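3.2 Parts recovery from retired desktops

Machines came in from the Grordale offices in two lots, 24 towers total, all small business desktops past warranty. The aim here was narrow: what comes out of each one, in what order, and where it sits until somebody tests it. Earlier work (Maglaya and Atinga, the Panganiban study) logged 982 parts but lumped storage, memory and processors together, so no way to tell which step was losing them. We kept them apart.

Towers were laid flat with the side panel off. Each part class got its own holder on the table. Drive first, then memory, then processor. Power supply and graphics card left in place unless the sheet said otherwise - they're slow to pull and rarely reused.
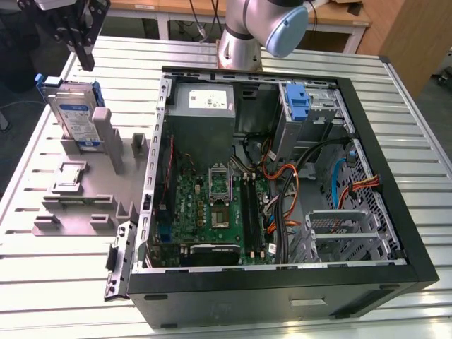

Order matters more than we expected. Two early towers were done processor first and the drive then had to come out past an open socket, which Arai flagged as the likeliest way to bend pins. After that the order was fixed for every unit. Screws went in one tray per tower. Cables were left attached at the board end where posible, unplugged at the drive end only.

Labeling was the other time sink. Asset tags from Ondeck (the inventory system) go on the case, not on the parts, so a drive that leaves its case has no tag at all. We used the maker's label as the record instead, typed in by hand and read back by a second person. Capacity is the field people get wrong most, usually by copying it off the sheet for the previous tower. The drive in Figure 4 is a WD marked 1.0TB, and its label is upside down as it stands over the case, so it has to be read before the drive is set upright or with the head tilted. Dawber's fix was to enter capacity first, serial second.
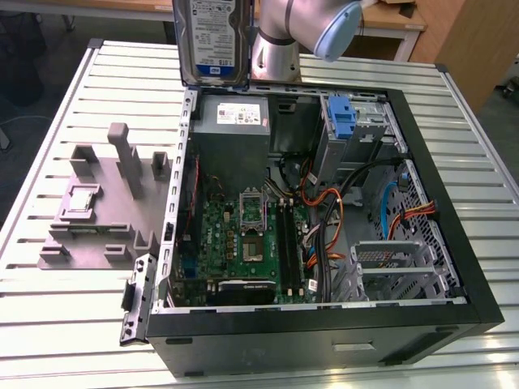
Figure 4. Tower with side panel removed, drive upright above the case edge.

Memory gave the least trouble. Both latches open, module straight up, into the holder on its edge so the contacts touch nothing. Processors need more care: lift the frame, pick up by the edges, set down square with the metal side up. Old thermal paste was wiped off after the part was seated, which is backwards from the Stoter guide but meant less handling of a loose chip.

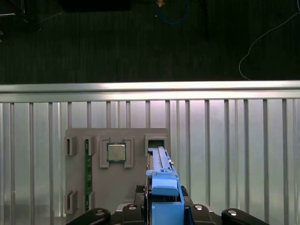 Six towers were set aside with missing or non matching parts and are not in the totals. The rest went through the full sheet. Aquino did the rechecks in September and found the memory and processor entries clean, with the leftover errors all in the drive serials, see 3.3.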